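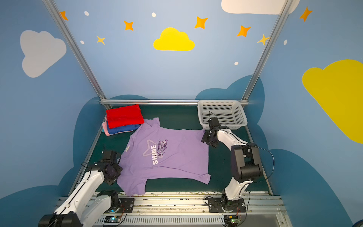
The purple SHINE shirt laid out between the two arms, with the folded stack at the back left.

Blog > Workshop > Folding table

I moved the folding table into the shared shop in February and have been working on it most evenings after dinner. Italo Rizzi has the bench next to mine and has put up with a lot of servo noise. This post is mainly notes on the frame, the wiring and where the folding stands, for the people who asked after the last one.

The frame is aluminum extrusion. Two uprights, a crossbar along the back of the table, and a rail along the front that both arms bolt to. My first version had the arms on opposite sides, facing each other, and they spent their time bumping elbows. With both on the front rail they reach away from me and I can get at every joint from my stool. The black plates under the arms are my own. I drilled the first pair wrong and had to slot the holes, so if you copy this, measure the bases before you drill and don't trust the drawing.

The walls have the night sky on them, blue with clouds and orange and yellow stars. The panels came to me with that already on them and I saw no reason to change it. Amedeo Lombardi thinks the stars will confuse the vision side. So far I haven't seen a problem I could blame on them. The work surface is dark green, and a light shirt stands out well against it. A dark green shirt would be another matter.

Wiring is the part I am least happy with. Each arm has its own small board down by the base, with a green light on it. The elbow cables still hang in open loops. I tried tying them down tight and one pulled out of its connector when the arm reached for the far corner, so now they get slack. I want to put them in a sleeve, but the sleeve I bought was too stiff and went back in the drawer.

The controller software is on its third rewrite. I call this one Hako. It keeps a list of poses for each kind of garment and picks the nearest one to start from. Short-sleeved shirts have 35 poses, which is more than I wanted. Most of them are there to deal with sleeves. I have logged 166 tries on T-shirts since the move, and just over 30 of those needed no help from me. The usual failure is the first grab. A gripper closes on air, or it takes both layers along with a pinch of something it shouldn't, and the whole shirt slides toward it.

Slowing down the last inch of the approach helped. So did grabbing a little further in from the edge – the hem curls on older shirts and the fingers push it away. I also put a pause in before the lift so both arms start together.

Prints are a separate headache. A thick printed chest doesn't bend like the cloth around it, and the fold wants to land at the edge of the ink. I may add a setting for it.

Next on the list is the white mesh basket in the back right corner. I'd like the arms to work from it so I can stop laying out each shirt by hand. Before that I need to clean the front rail, which has bits all over it, and retighten the right base.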